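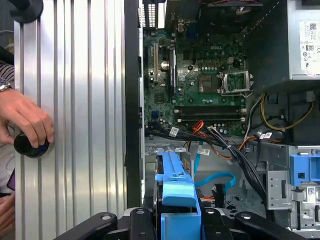
Graltari notebook, October, started 14:10, Nicholas building, back bench

Carrying on with drive removal. The brief the class was given says the arm should "release and extract a drive from a desktop computer without human assistance". I still think that sentence was written by someone who has never taken a drive out of a desktop computer. You squeeze, it sticks, you wiggle, you swear a bit, it comes. We are being asked to automate the wiggle.

Re-taught the approach to the blue latch from scratch. The old approach was saved under run 918 and everyone has been treating it as the good one. I looked through the log for it and can't find a note of who judged it good or by what measure. The log says "ok". Ok how? I've stopped using it until somebody can show me.

New approach comes down more nearly vertical and slower. Finger opening reduced a little. I don't trust the numbers Ploson gives back for the opening, they change depending on whether you ask before or after a move, so I've been checking with a ruler and writing the ruler value in the margin of the paper sheet. Please don't "tidy" that sheet into the spreadsheet yet.

15:25. Did 18 goes at the latch with the new approach. My tally has 11 where the fingers closed on the plastic and stayed on it when the arm lifted slightly. The rest slid off or closed on the side of the carrier. The group chat is already calling this "the grasp works". It does not work. Eleven out of 18 on a case that hasn't moved between goes is a coin with a bit of a bend in it.
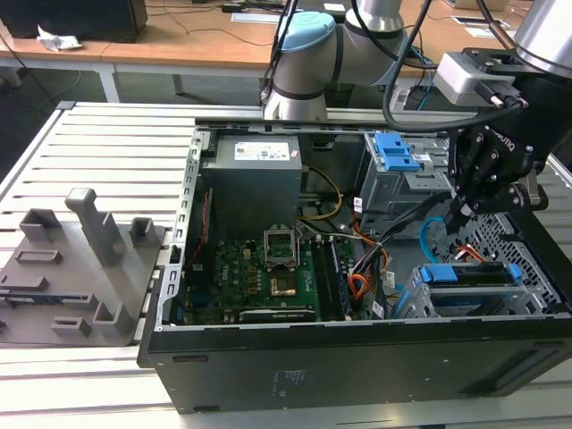 And none of those goes included pulling the drive out. Holding a latch and drawing a carrier along its rails are different jobs, and we've been writing them in the plan as one line. I've split them: step 4a, hold latch; step 4b, draw carrier. Expect 4b to be much worse. The pull direction has to agree with the rails or the whole thing jams, and if it jams hard the case will shift on the bench, and then every taught point we own is wrong.

Which brings me back to clamping. I raised it at the start of term and was told the weight of the case was enough. Fine for a latch. I don't believe it for a pull. Would like two stops against the slots in the bench before anyone tries 4b at anything above crawling speed.

Cables: same complaint as last time. The SATA cable lies wherever it was left, and the wrist view looks different each time somebody moves it. If the latch finder has learnt "blue thing", then a blue cable near a blue latch is asking for trouble. I was told it has learnt the shape. Maybe. I'd like to see it tried with the cable put deliberately close, and I'd like the person who trained it not to be the one choosing where the cable goes.
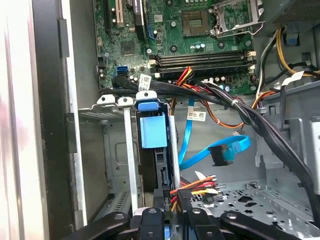

Do we need the arm to unplug the cables as well?

Not for the Drenico round. Their rules score releasing the latch and getting the drive clear of the cage, and a team may unplug connectors by hand before the clock starts. The rules are worth 50 marks in that section and cables don't come into it.

I had to look that up because two people had started on a connector routine. It's a nice idea, and it can go in the write-up under further work. Drop it for now.

16:40. Read through the control script while the arm was parked. 876 lines, a good part of it commented out, and three separate places where the retreat height is set. They don't agree. The last one wins, so the two earlier ones do nothing except mislead. Removed them on my own branch only. Not merged. Somebody else check it first, I've been wrong about this script before.

The vendor's notes for Ploson claim that switching on its smoothing "improves grasp reliability". No figures given. I ran it on and off by turns for a short while and couldn't tell which was which from the tally. Left it off.
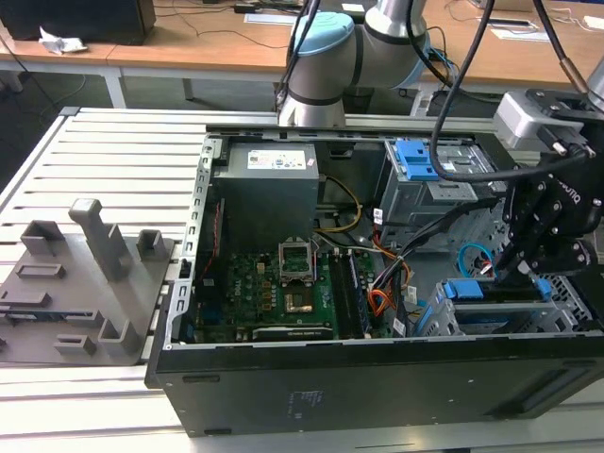
Bench setup: tower on its side with the panel off, gripper over it, fixture tray to the left.

Tray position is by eye at present. Needs marking on the bench, in pen, properly.

To do, next session:
- stops for the case before 4b
- mark tray position
- cable-near-latch test, placed by someone outside the vision group
- look over my branch (retreat height)
- find out what "ok" meant in 918, or delete it
- repeat the latch tally after lifting the case off and putting it back

Last one matters most to me. If the score drops a lot once the case has been moved, we've been measuring how well the arm repeats itself.

Arm parked, controller off, 17:20. Ruler is in the top drawer, leave it there.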